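Robot club, second month: the line and the cube

2025-11-19
By Alistair Gunn

I promised my sister to write more often in this blog, and also to write in English, so I ask for your patience. In April I wrote that I would like to join some club after I moved to Wercombe. It took me more than half a year, but now I am a member of the robot club at the community college, in the evening group for adults. We are mostly people who never studied engineering. I repair sewing machines for my work, so I have at least good hands.

Our group has a project for the winter. It is called Dustari, a name which our teacher took from an old notebook and does not want to explain. The robot must find a cube, pick it up from one field of the table, and put it down in another field. For a person it is a job of one second. We have worked on it for many evenings and I still find it interesting.

The first task

In the first task the cube must stand on the line between two fields. It sounds easy, but our program was written for a cube which is fully inside a field. When the cube is on the border, the program must decide which field it belongs to, and our first version changed its opinion all the time. Mạc, who sits next to me and writes most of the code, put in a rule: the side with more of the cube wins. I argued that this is not fair when the difference is small. We tried to place the cube so that the rule would have a difficult time, and I think we did it well, with red on both sides of the blue and only a little more on the left. 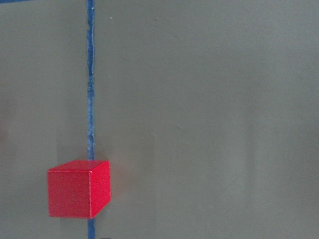
The second task

In the second task there is no cube at first. The robot must look at the table and find the place where two lines cross. From this place it can calculate where all the fields are. If the crossing is wrong, then everything after it is wrong also, and the arm goes with great confidence to a place where nothing waits for it.

I was responsible for this part. I wrote a small program that looks for blue color and draws a straight line through the middle of it. On my computer at home, with clean drawings that I made myself, it was correct in almost 1000 tests. I was very proud and I told everyone. At the club it was correct much less often, and I had to be quiet for some time.

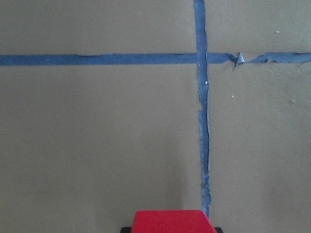 My program has 400 lines now, and I believe that half of them are there to repair the other half. The main idea is still simple. It collects all the blue points, it throws away the points which are too far from the others, and then it looks for two directions. What I did not understand at the beginning is how much a bad edge can pull the result. The tape going down is torn and narrow in its lower half, and on the right of the crossing there is a curled piece that stands up and looks more gray than blue. My program either ignored this curl or bent the whole line toward it. Mạc proposed to put new tape. I said no, because I wanted to win against the old tape first. This was maybe pride.

After three evenings I found a better way. The program now gives more trust to the long, calm part on the left and less trust to short pieces. It is slower, but the crossing stays in its place when I run the same picture again and again. I wrote this method in my notebook with a date and a small star next to it.

What comes next

We have to show Dustari to the beginners' group, which has 18 people. Later we would like to visit a similar club in Emden, where Mạc has a cousin, but the train tickets are expensive and we have not decided. Before this I must learn how to measure the height of the cube. Mạc gave me a long article about it and I am on the second page.

If somebody who reads this has a good method for finding lines in torn tape, please write to me. I answer slowly but I answer.

Contact: use the form on the About page
© Alistair Gunn
Back to top

Recent posts
My first evening at the robot club
Moving to Wercombe with too many boxes
How I clean an old sewing machine
English words that I always write wrong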